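Oller Site - Picking Cell Walk-Round, Monthly Checklist with Comments

Area: Bench 9, block sorting cell
Date of walk-round: Friday, November 4, 2022
Shift covered: days
Next due: December

A word before the list. Several of you asked for longer comments this time, because a column of ticks doesn't say much to the people who stand next to this thing all day. So I have written more than the form wants. Please read the comments for your own bench and come and argue with me if I have got something wrong - I would much sooner hear it now than in December.

1. Emergency stop within reach from both sides
OK. Tested from the loading side and the desk side. The desk side button had a coat hanging over it when I arrived. Please use the hooks by the door, we put up 12 of them in the summer and most are free.

2. Bin clamped before start
OK. The clamps are the hand-tightened kind and they do creep, so give them a turn at the start of the shift and another after lunch. On the old Clitow line the bin was bolted down and none of us had to think about it. Here it is one more thing to remember, and I know it, but it does mean you can swap a bin without calling maintenance.

3. Tape marks on bench legible and in the right place
OK. If you move a mark, tell the next shift. The arm doesn't read the tape but you all do, and it is how the bench gets set back up the same way each morning.

4. Cables at the wrist tied and clear of the fingers
ACTION. I am not happy with this one. There is too much loose wiring near the working end, and I'd like it gathered up properly before the end of next week. Jetance have promised us a sleeve. Until it comes, whoever opens the cell should look the cables over before the first run and write it in the book, even if all you write is "looked, fine."
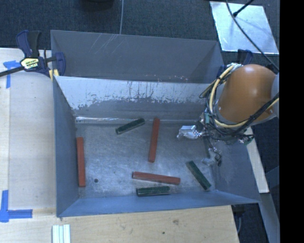

I should add that it isn't your job to fix the wiring yourselves. Two people offered, very kindly, and I said no to both. Stop the arm, hang the tag, ring the number on the post.

5. Blocks, bin and bin floor
OK with comment. Scuffs and scratches on the metal are ordinary wear and nothing to report. A raised edge or a burr is different, so run a gloved hand along the rim when you change over. Blocks with worn edges can stay in use until they start to splinter or chip.

6. Hands out of the bin while the arm is live
OK, and thank you. This was the hard habit to change. Those of you who sorted by hand for years reach in without thinking when a block is lying awkwardly against the wall, and I would too. Let the arm have its try. If it gives up, pause it first, then reach.

7. Floor behind and beside the cell
ACTION. Cords running across carpet need a cover or a different route. I have put in the request under Moldovan, our floor works account, with a limit of $2,000, which ought to be plenty.

8. Job rotation and breaks
OK with comment. Not strictly a safety item on the old form, but I have added it and I mean to keep it. Watching is tiring in its own way. The shoulders are better, by most accounts, and the eyes and the patience are worse. Please keep to the swap times on the board, and if you miss the chatter of the old table (I do, a little), the bench next door has room for two stools.

9. Training record
OPEN. Restart training is at 81 percent for the day shift. The remaining names are with the shift lead. No restart without it, please, however quiet the afternoon.

Items 4 and 7 stay open on the board until I have seen them done. Copies are in the break room and in the binder at Bench 9.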